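Storing heavy cable knits: fold, roll or hang?
Forum > Home & Closet > Laundry and Clothing Care

totevau_knits
OK, sweater people, I need you! I finally got the last of the winter stuff washed (it's July, don't judge) and I'm stuck on the big chunky cable knits. The thin ones are easy. The thick ones fight me. I've got one shelf, 47 inches wide, and right now it holds five sweaters in a heap that slides out every time I open the door. How do you all do it?

pillowfort90
Fold! Always fold! Lay it face down on the bed, bring one side in with the sleeve, then the other, then up from the hem in thirds. I love doing mine on a bare fitted sheet because there's room to spread everything out and smooth the cables before the first fold. So satisfying when it comes out square.

Zedar
Rolling is better for a narrow shelf. I roll from the hem up and stand them on end in a bin. You can see every one and you don't wreck the pile pulling out the bottom sweater.

pillowfort90
I tried rolling and the cables came out all squashed on the inside. Thin knits, sure, roll away. A heavy cable gets a crease right across the braid and mine took two days to relax.

Zedar
Then you're rolling too tight. Mine are as fat as a loaf of bread and they come out fine.

mothball_no_thanks
Please just don't hang them, whatever you do. I hung a gorgeous oatmeal one for a single season and the shoulders grew points. It's also roughly 3 inches longer than it used to be. It's my dog walking dress now.

Sarıgül
I hang mine! Fold it in half lengthwise, then drape it over the bar of the hanger with the sleeves over the top. No points. It does eat up closet space, I'll give you that.

totevau_knits
Ooh, I never thought of draping. No rod space though, so it's fold or roll. Do you button cardigans first?

pillowfort90
Yes, every button, and turn the collar down flat. And make sure it's bone dry. I give thick ones an extra day on a rack after they feel done, the ribbing holds on to water forever.

Zedar
Agree with all of that. See, we can get along.

fedell_lane
Chiming in for team fold, with one change: I only go in half from the hem, never thirds. Less bulk, and the cables stay nice and puffy. I stack them three high and stop there. Love a beige cable knit, by the way, it goes with everything I own.

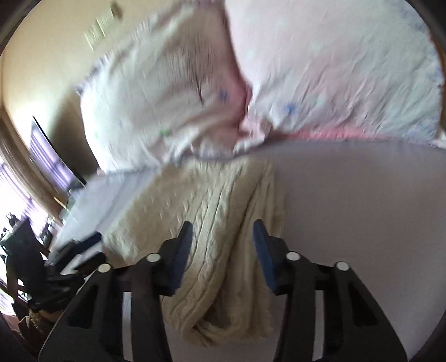
Beige cable knit on the bed, pillows pushed to the far side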